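Big news from the Landard counter, skincare people!

27 Sep 2019

You may remember me moaning back in the summer when Pemdale quietly dropped their oat cleanser. Well, I got an email this morning and I had to read it twice -- it's coming back in October! Same fragrance-free formula, they say, but in a pump bottle in place of that awful flip-top jar (I lost so much product down the sink with that thing). Landard will have it first, and the online shop gets it a week or so after.

I called the store to check and spoke to Issa Daher, who runs the skincare floor there. He told me they're taking names for a waiting list now and that anyone who signs up before launch gets 20 percent off the first bottle. I asked if the night cream was coming back too and he laughed at me, so I'm guessing that's a no. 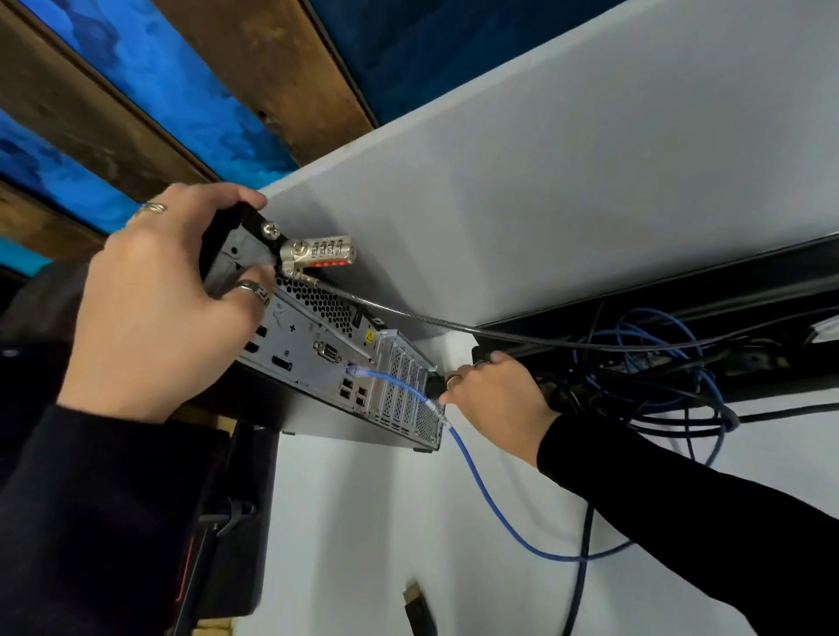 The other bit of news is that Matlala is bringing out a lighter version of their day moisturizer, called Zitora. I was sent a sample tube and I've been using it for 7 days now, mornings only, under sunscreen. So far my cheeks are happy and my chin is still deciding. It does feel a little tacky for the first five minutes, so don't rush straight into makeup like I did on day one -- I had foundation pilling all over my jaw and had to start again!

I'll do a proper write-up on Zitora once I've finished the tube. If any of you used the old Pemdale cleanser on dry patches, leave me a comment, I'd love to know how often you used it in winter.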